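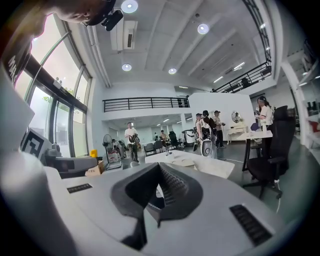 Rowena Evangelista wrote to me in October that teaching a robot by hand sounded to her like teaching somebody to drive by grabbing the wheel, and she wanted to know whether the thing ever learns or just remembers where it got dragged. Fair question, Rowena! It's the one I've been chewing on all fall, and it's as good a way as any to get into our news.

So, the news. Isoseck is opening up Drollska, our hand-teaching kit, to outside shops and labs starting next month. You get the hand-held gripper, the recording software, and the collection of demonstrations we've put together so far, which stands at 1,317 full runs of everyday bench tasks. A full run means somebody picked the thing up, did the job start to finish, and didn't stop to scratch their nose in the middle. We threw out plenty that didn't make the cut, and I threw out a lot of my own.

I'm Loïc Jacquet and I run the demonstration side of things at Isoseck. I don't usually write these releases, but the person who does is on leave, so you get me and my long sentences.

The short version of how Drollska works: you hold the gripper yourself, squeeze it open and shut, and do the task the way you'd want a robot to do it. The camera on the gripper records what the jaws are facing, and the software works out how your hand moved and when you opened and closed. Then we train on many of those runs together, and the arm gets a policy it can use when the cup is a few inches to the left of where it was for you. That's the part Rowena was asking about. If you only played back one recording, yes, it would just be remembering where it got dragged, and it would close on thin air the minute you moved the cup.

We still do remote control too, and I want to be clear that we're keeping it. There are jobs where you want a person steering the real arm from a desk, mainly anything where the arm's own reach is the problem and a human wrist would cheat. (Human wrists cheat all the time. Mine bends in ways our arm can only dream about, so the software now flags a run when you've twisted past what the arm can do.) Remote control is slower for most people, though, and it takes practice. With the hand-held gripper, a new person usually gets through a first session in 90 minutes, and that includes the safety talk and a coffee.

What's new in this version:

The jaws swap out with one screw now. The old ones took four, and one of those always rolled under something.

The software marks bad runs while you're still at the bench. Before, you'd find out the next morning that half your afternoon was no good, and I can tell you how that feels.

You can mix hand-held runs and remote-control runs of the same task in one training set. People have asked for this since the first version, and it took us way longer than I promised – sorry about that, everyone who got an email from me in spring saying "soon."

There's a practice mode that saves nothing. New folks love it, because they can drop things all they want.

We tried the kit with 13 outside groups before deciding it was ready. Vasilakis, who pack small parts for repair shops, used it to teach sorting and bagging, and they found that their best packers made the worst demonstrations at first. They were so fast that the images blurred! Once they slowed down a little, their runs were the cleanest in the whole trial. Grondby went the other way and had beginners record everything, wobbles and second tries included, and the arm they trained got pretty good at recovering when it fumbled a grip. I'd like to see a lot more people try that. My own habit has always been to toss the wobbly runs, and I'm rethinking it.

Some things it won't do yet. Two-handed work is out of the question in this version. Clear plastic still gives us trouble, and so does anything floppy enough to change shape on the way to the box. It also won't tell you how many demonstrations your task needs. I get asked this constantly and my answer is still "start, train, look, record some more." One folding task took us nearly 2,000 tries, counting the ones we threw away, and it's still only okay.

Orders go through the Drollska page on the Isoseck site, and labs that teach classes can ask for the loan program on the same form. If you were in the trial you keep your kit, and we'll send you the new jaws without you having to ask. We're also holding open bench mornings at our place from 9 a.m. for anyone who wants to try the gripper before buying. Wear sleeves you can push up.

Rowena, you're booked in for the first one – bring your own cup.

Press contact: Loïc Jacquet, Isoseck, through the press form on our site. I answer mornings.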